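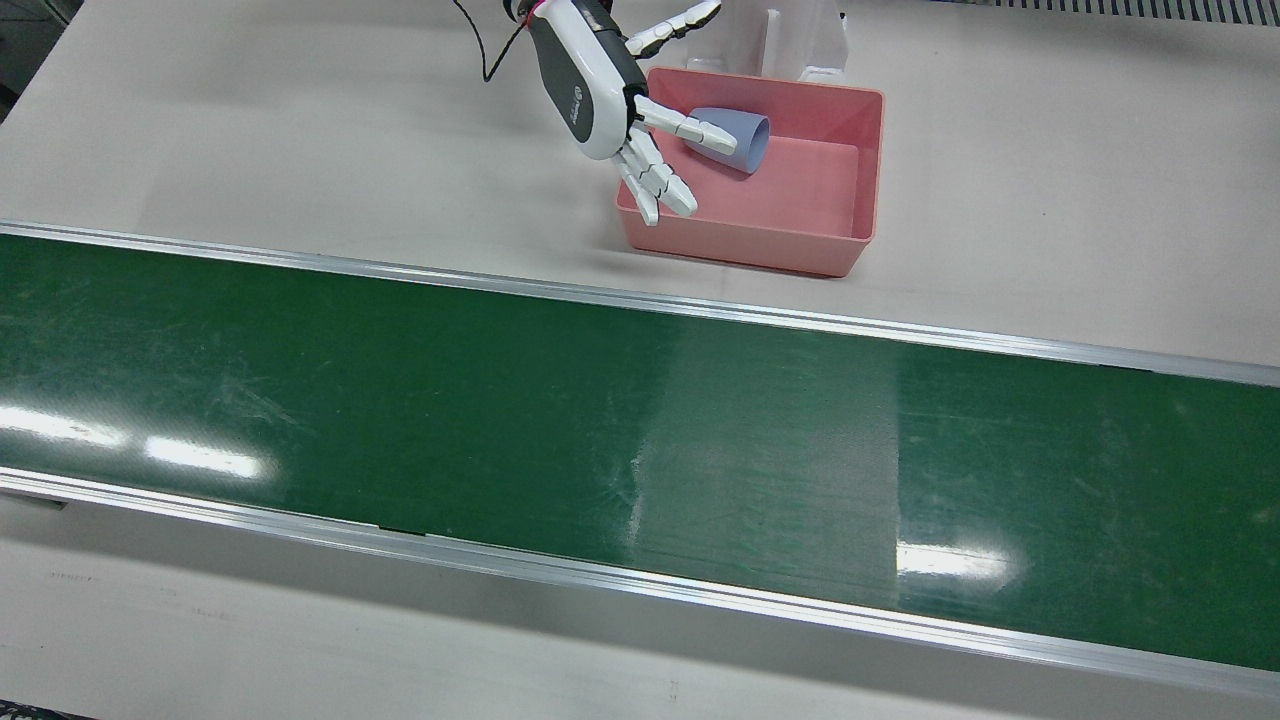 Notebook entry, September. Cell 4, tray and belt station.
Entered by Hanne Arnardóttir. Read and countersigned by Kolbrún Kvaran.

Purpose of the session

To continue recording demonstrations for the Curkum task set, limited to one task: the hand takes the cup out of the pink tray and sets it upright on the green belt. The belt is to remain switched off during all recordings of this task. Moving-belt work is reserved for a later set and must not be mixed in with these files.

Status at start

The accepted total carried over from the previous entry was 592. The target agreed with Lauritsen is 800 accepted demonstrations before the first training run. Recording began at 9:40, after the joint zero check and the usual test of the stop button.

Starting conditions

The cup is to lie on its side in the tray at the start of every demonstration. The operator varies the direction of the open end and the angle of the tray between recordings. The hand begins open above the tray and is held still until the recording light comes on. Several earlier files begin with the fingers already closing, and the model trained on them tended to close too soon. Those files have been moved to the folder marked "hold" and are not included in the total above.

Starts with the narrow end of the cup toward the hand have been the most difficult for operators. A finger placed too far forward pushes the cup along the tray floor before the grip is complete. Kolbrún Kvaran recommends lowering the hand until the fingers are beside the cup and only then closing. I followed this for the second half of the session and found the motion easier to repeat.

Results

28 demonstrations were accepted, bringing the total to 620. Rejected recordings were kept with the reason entered in the comment field. The reasons were as follows.

Cup slipped during the lift and fell back into the tray.
Fingertip caught the rim of the tray and moved it.
Operator paused for a long time above the belt before release.

The third is a matter of judgment. A pause is not a fault in itself, but the learning system copies it, and the Gavau set suffered from this. The rule from now on is that a recording is rejected if the operator stops to think at any point after the grip. A slow but steady motion is acceptable.

Recordings in which the cup slipped and the operator recovered without opening the hand fully were accepted and labeled "recovery." They should be kept at a modest share of the set. Kolbrún Kvaran will decide the share when the total is closer to the target.

Lighting

The overhead lights reflect strongly from the belt and from the metal rails. I reviewed a selection of the files at noon. The cup can be told apart from the tray without difficulty, but its edge is less clear once it is over a bright patch on the belt. No change was made to the lights during the session, so that all files from the day remain comparable. I propose one short session with the blinds closed, stored under a separate label.

Equipment

The glove used by the operator lost its connection twice. Both recordings were discarded and the glove was paired again. Replacement batteries have been requested from Pukitz. The wrist cable should be checked for free movement before each block, particularly when the tray is placed at the left end of its permitted area.

Actions

H.A.: add the "recovery" label to the drop-down list so that it is no longer typed by hand.
K.K.: review the files in "hold" and determine whether they can be trimmed to a usable start.
H.A.: send the revised rejection rule to Lauritsen with the next upload.

Recording stopped at 3:15. Files copied to the shared drive and the copy verified. The arm was parked and power to the cell switched off.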